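4.2 What counts as a chore

Before giving our own numbers we want to be clear about the tasks, as most of the disagreement in this field comes from the way tasks are named. A paper that reports "puts away the snacks" may mean one box, moved a hand's width, by a machine that was told where the box would be. A paper that reports "opens the drawer" may stop the clock when the drawer has moved at all. We read 48 published reports of household manipulation for this study, and in most of them we could not tell from the text alone when a trial was called finished, or who called it.

The Plendholm bench was set up by Vasilakis and Tagle with this complaint in mind. It has two fixed arms with parallel grippers, a table, and a stock of ordinary goods that can be bought again when they wear out. The chores were written by people who do not work on robots. Each is a single sentence of the sort one adult might say to another: put this in the drawer, hand me the board, clear the tray. Nothing in the sentence says which arm to use, where to grasp, or what to do with an object that is in the way. Those choices are the chore, in our view, and a system that has them made in advance has been let off the hard part.

Two kinds of contact come up again and again in the list. One is the handle or bar that sticks out from a surface and must be pulled along a fixed line. The other is the opening cut into a flat object, where a finger has to go in and bear against an edge. People treat these as the same easy thing. For a two-finger gripper they have little in common, and skill at the first told us almost nothing about skill at the second. 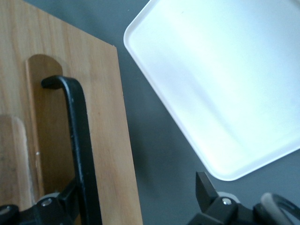
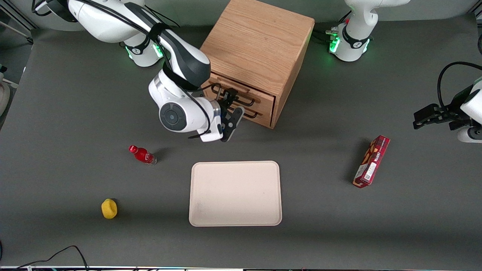 Figure 3. Work at the Plendholm bench. First panel: one gripper finger hooked in the handle slot of a wooden board. Second panel: the right arm's gripper close to the lower of two drawer handles, with a tray, a bottle, a sponge and a snack box on the table.

We ran 350 trials over the full list. An operator working the arms by hand control finished nearly all of them, which settles one question: the hardware can do this work. The learned controller, trained on the operator's own runs, finished 155. That is a rate of 44 percent, and we would ask readers to resist rounding it up to "half the time," because the finished trials are not spread evenly. Short chores with one object make up most of them. Once a sentence called for two objects and a drawer, finished trials became rare, and the controller's usual fault was to go on with the second step when the first had plainly failed. It would carry a bottle to a drawer that was still shut and let go of it there.

Rallis, who did the scoring together with Gkikas, kept a separate tally of trials in which a person had to step in to protect the goods or the arms. There were 26. We count all of them as failures. Some earlier work leaves such trials out of the total on the grounds that they "could not be completed," and we think this is a mistake. A helper that must be watched by someone with a hand on the stop button has not saved that person any time. On the simplest chores our operator, using her own two hands and no robot, was done before the arms had left their rest position.

It has been put to us that this comparison is unfair, and that speed will come. Perhaps it will. The Okel group has argued that drawers are close to solved, and on their own cabinet their videos look good. When we swapped our cabinet for one with a stiffer slide, a change that a child would deal with by pulling harder, the same controller kept to the force it had learned and stalled. We did not retrain it. A household does not come with a retraining budget, and we see no reason to lend it one in the scoring.

We also tried the opposite kind of test, making things easier. Koutsoukos cleared every object from the table except the one named in the chore. Results on drawers hardly changed. Results on flat objects improved, which suggests to us that clutter was hurting the choice of approach more than the grasp itself. The sample is small and we would not lean on it. The shop-floor version of the list, prepared with Athanasiadis for sorting and bin work, showed a similar pattern with its own fixtures, and is treated in Section 4.3 along with the question of how much fixturing a task can take before it stops being a test of anything but the fixture.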